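Print this page | E-mail this ticket

Ticket 257: gripper closes off-centre, left finger stops early
Site: Drummond, front room cell
Raised by: Adanech Fikre
Status: Closed
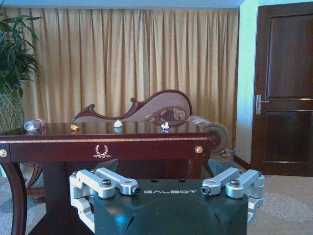

Wrist camera view at the table, gripper open, start of fault finding.

Fault as reported

On light objects the gripper closes to one side. The left finger stops before the centre line and the right finger carries on and pushes the object across to meet it. On the crumpled white item this costs a few millimetres. On the bottle it is enough to start it rolling on the polished top. No error is raised by the controller. The fault was first noticed on Sunday, during the tidy-up routine, and has been present on every run since.

Setup

Arm parks facing the long side of the table. Approach is from the front, fingers level. Grip force is at the site default. Software is the Florneck build, same as the Zulla cell, which does not show the fault.

Log

09:10 Power cycled arm and gripper. Homed. No change.

09:25 Ran open and close 3 times with nothing between the fingers. Left finger late on opening and short on closing each time. Fault is therefore not caused by the object or by the reflection in the table top upsetting the detection, which was my first guess.

09:40 Read finger positions at full open. Right 870 counts, left 94 counts lower. Limit for the difference between sides is 20.

09:55 Arm to service pose, drive power off, lockout on. Moved each finger by hand. Right is smooth through full travel. Left is stiff over the last third and has slight play at the outer joint.

10:15 Checked the two bolts on top of the left linkage. Inner bolt tight. Outer bolt turned by hand with the short key. Right side checked for comparison, both tight.

10:30 Removed outer bolt. Old thread lock had gone to powder and some of it was packed round the joint. Washer was marked on one face. Cleaned joint and thread with a dry brush and a lint-free cloth. No grease used, as the joint is a dry bush.

10:50 New washer, new thread lock, bolt refitted to the figure on the service sheet. Left finger now moves freely by hand over full travel. No play felt.

11:05 Left to cure with power off. Checked the fingertips while waiting. Both secure, no splits.

13:20 Lockout removed. Homed. Difference between sides at full open now 6 counts. Ran finger calibration from the maintenance menu and saved to the arm. Difference after calibration 1 count.

13:45 Test picks on the bottle and the white item, each lifted and put back. Both fingers met the object together. Bottle did not roll. Pick speed then raised to normal and the routine run through once with no fault.

Cause

Loose outer bolt on the left finger linkage. Debris from the old thread lock then made the joint bind towards the closed end.

Still to do

- Same check on the Zulla gripper at its next stop. It was built with the same batch of thread lock.
- Add a limit alarm on the side difference. At present the controller records it but does not act on it. Passed to Florneck, no reply yet.
- Order washers. The one used was the last in the Drummond kit.

Comment from A. Fikre, 16:30
Afternoon runs clear. Please close. If it comes back, read the finger positions before homing, otherwise the offset is lost.

2 comments | 0 shares

Contact the service desk | Copyright Giltotville Automation | Back to top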